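7. Replaying the Diltlow grasp-ranking result

This section covers the comparison between the learned ranker (Frei) and the plain nearest-center rule on the toy kitchen table. Read section 6 first if you have not set the table origin. The version of this section that shipped with the January build told users to expect a clear win for Frei. I have rewritten it. — Sioned Powell

7.1 What the result claims

The Borville report gives 226 trials and says the ranker picks a workable grasp more often than the simple rule does. That may be so. The gap is small, the trials were run by the same people who tuned the ranker, and the report does not say how many times a layout was reset when it looked awkward. Treat the number as something to check on your own table. If you get a different one, do not assume your setup is at fault.

7.2 Before you start

1. Finish the wrist camera calibration in section 5. A calibration from the day before will load without a warning, but do not use it for this test.

2. Set the ranker to version 4 in the Tririx control panel. Version 3 gives scores on another scale and the log will not tell you which one ran.

3. Choose 8 layouts and write them down before the first trial. Include at least one where an object rests on another object.

4. Decide now what counts as a success. We use: the object leaves the surface, stays in the gripper for 11 seconds, and nothing else on the table is dragged along. The report uses "lifted," with no time given.

Note: If you change the definition partway through, throw out the earlier trials and start over. Do not rescore them from memory.

7.3 Running the comparison

1. Lay out the table from your written list. Have someone who does not know which method runs next do the placing.

2. Select Run > Paired. The panel picks the order of the two methods. Do not use the Repeat Last button, as it skips the shuffle.

3. Save one overhead view and one wrist view before the arm closes on anything.

4. Let the trial finish, even a bad one. A trial stopped by hand goes in the log as "void," and voids are left out of the success rate. This is the easiest way to make either method look good.

5. Reset the objects and run the second method on the same layout.

6. Go on to the next layout.

Caution: Keep hands off the table while the status light is amber. Amber means the arm is waiting for a score and will move without a further signal.

Caution: Plush items give when squeezed. Force readings from them should not be compared with readings from hard plastic items, although the summary page will happily average the two.

7.4 Reading the scores

Frei gives each candidate grasp a score between 0 and 1. The panel calls this "confidence." I would not. In our own runs, high scores on soft objects went with failed grasps often enough that I stopped looking at them until the trial was over. Flat, thin objects are a second weak point, because a small height error puts the fingertips into the table.

Check these before you believe a summary:

- The void count for each method. If one is much higher, ask why.
- Success by object. A good average can hide an object that never gets picked up.
- Any view where a finger covers part of a target. The ranker scores what is left showing and gives no sign that it has done so.

Overlaps deserve the most care. With the ketchup bottle on the round plate, the two outlines merge in the depth map under some lighting, and the nearest-center rule then aims at the wrong thing. Frei is said to handle this. It sometimes does — keep your own tally.
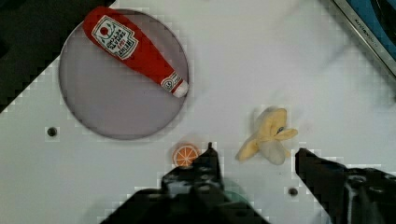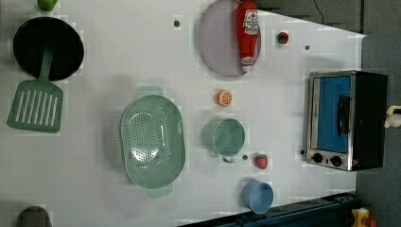 Figure 7-1. Wrist view (first) and overhead view (second). In both, the ketchup bottle lies across the plate and the orange slice is on the white tabletop.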